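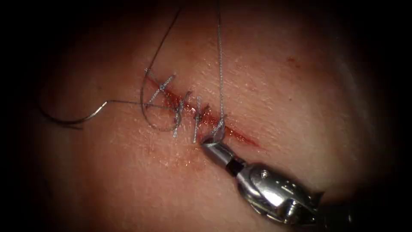

Home | Workshop | Kitchen | Sewing | Clubs

Suture pad practice for the robotics club: bench tips

Our student club practices stitching with a surgical robot arm, and most of what goes wrong is thread. These are the notes we hand to new members, collected by Njoroge Lema and me.

Cut the thread to 18 cm. Longer pieces loop back over stitches you have already tied. Shorter ones run out before the knot.

Park the needle flat on the pad, well to one side of the cut, before you work on a knot. If you lose track of it, stop and find it before you pull anything.

Hold the loop with the tips of the jaws. Further back and the thread slides into the hinge - then you are picking it out with tweezers.

Pull straight up to take out slack, a little at a time. The pads tear sooner than you expect.

Trim both tails the same, but leave enough to grab. A knot with no tails can't be fixed.

Fake blood: 12 parts corn syrup to one part water, plus red food coloring. Put it in the cut with a dropper. It stains, so cover the bench with an old tray and wear a shirt you don't like.

Pads wash in cool water with dish soap. Pat them dry and dust with a little cornstarch. Kheri Mwakyusa keeps ours in a bread box between sheets of wax paper, and they have lasted since July.

For the Lukine round you get 14 minutes per pad. Practice with the timer running, and leave the last two minutes for trimming.

Wipe the jaws before you switch off. Dried syrup is hard to get out of the wrist joint.

Shares: 18 | Comments: 12

Contact | Back to top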